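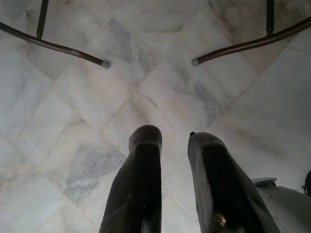
Can a machine do the chores yet? My project report, Astham, household automation option

I picked this topic for a selfish reason. I share a flat with people who leave plates everywhere, and I wanted to know how long I'd have to wait before something else could clear up after them. The short version is that I'll be doing it myself for a good while, but I had more fun finding out than I thought I would!

My plan in April was to cover the whole house. Washing, ironing, windows, the lot. My supervisor crossed most of that out, which was fair, and I ended up with two jobs: picking things up off a floor and laying or clearing a table. I did add a small bit on shelf stacking (from my Saturday job at Shearer, the hardware shop) so I could compare home with work.

Floors first. I expected these to be easy, seeing as robot vacuums have been going for years, but a vacuum only has to go everywhere. It doesn't have to decide what a thing is. Picking up means spotting the object, and polished stone makes that harder than carpet does. Grey veins in marble can look a lot like a bit of string or a smudge of dirt if you only have one small camera pointing straight down. Then there are chair legs, which curve in from all sides and leave an arm less room than you'd think. I wrote my own little sorting program for the Brosholm module and fed it 2311 floor pictures, and it was forever calling tile joints cables. I got quite fond of it in the end.

Tables were the part I liked best. I made a list of 36 small actions that go into laying a place and clearing it again, things like "turn the cup the right way up", and marked each one as easy, hard or no chance. I put 26 down as hard. Only seven were easy, and those were mostly "put it down somewhere flat". Cutlery was the worst, being thin and shiny and lying so close to the table that there's hardly anything to get hold of. Once a fork is gripped you still have to turn it round, and people do that with a sort of finger wiggle that I can't even describe properly (I tried for half a page and deleted it).

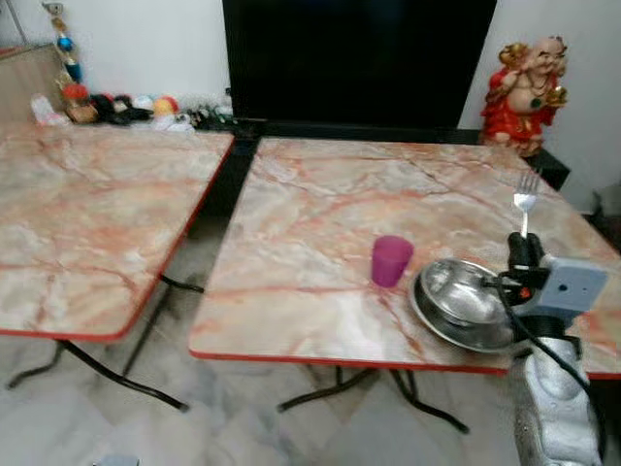 Would a home robot be quicker than a person at laying a table?

Going by the trials I read for this project, a person is still a lot faster, and the gap is widest with cutlery.

Shelf stacking came out better. At Shearer the boxes are all the same shape, they live in the same bay and no one moves the shelves overnight. The Femitdale warehouse we visited is laid out the same way, only bigger. My marks for that section were nearly all "easy" until I got to the loose screws.

If I did this again I'd drop the shop bit and spend longer on bowls stacked on plates, which I only got to in the last week. My marking sheet and the sorting program are in the appendix.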